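3. Recording the demonstrations

In our project the two-armed robot learns a kitchen task from a person who moves it by remote control. The task is called Clunau in our files. One arm holds a bottle while the other works low at the fridge. I drove the robot and Aatos Ojala saved each run. 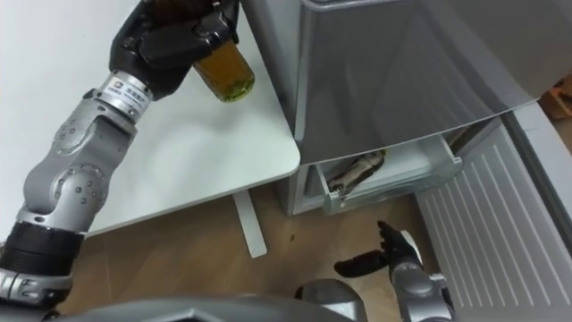
We planned 50 runs and every run was limited to 300 seconds. The low position was the most difficult for me, as I had to bend my own wrist in an uncomfortable way. In the first three runs I moved too quickly, so we deleted them and I practised again without recording. 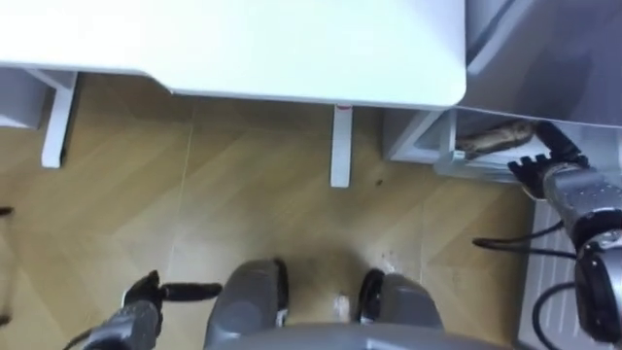

Figure 2. Right hand at the brown object, left arm kept low.

After Aatos had checked the files, 168 minutes of material remained for training. The training itself is described in chapter 4.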